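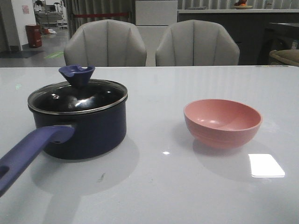

Chapter 6
Covered Vessels and Open Vessels

Learning objectives
After completing this chapter, the student should be able to:
Distinguish a covered cooking vessel from an open holding vessel by form and use.
Name the principal parts of a saucepan and its lid.
Explain how a lid changes the rate of heat loss from a liquid.
Select a vessel of suitable depth and volume for a given task.

Key terms
vessel, rim, sidewall, domed lid, knob, long handle, hanging hole, headspace, evaporative loss

6.1 Introduction

Most stovetop preparation uses at least two vessels. One is placed on the burner and receives heat. The other stays on the work surface and holds ingredients before they are cooked, or food after it has left the heat. The saucepan and the bowl are the most common pair, and this chapter treats them together.

The two differ in more than shape. A saucepan has straight, fairly high sides, a flat base and a single long handle. A bowl has a curved wall that runs into the base without a corner, so a spoon or whisk can reach all of its contents. A bowl usually has no handle and is lifted by the rim or supported from below.

6.2 The Lid

A lid limits evaporative loss. Water leaving the surface of a heated liquid carries a large amount of energy with it, and an open pan at a simmer therefore needs a higher burner setting than a covered one. A glass lid allows the contents to be checked without being raised. A metal rim protects the edge of the glass, and a domed profile returns condensed water toward the sidewall.

The knob is placed at the center so that the lid hangs level when lifted. Its shape varies with the maker. A knob that flares toward the top gives the fingers a firm hold — an advantage when an oven mitt is worn.

6.3 The Handle

A long handle keeps the hand away from the burner. Many plastic handles have a hanging hole near the free end for storage on a hook. During cooking, the handle should be turned inward from the front edge of the stove and away from adjacent burners.

6.4 Working Volume

A vessel should not be filled to the rim. The space left above the contents is called headspace. In the exercises that follow, headspace is set at 20 percent of total volume for liquids brought to a boil.

Exercise 6-A, prepared by Dirceu Brandão, compares two samples of 300 milliliters of water, one heated in a covered pan and one in the same pan uncovered. Record the volume remaining in each case before reading Section 6.5.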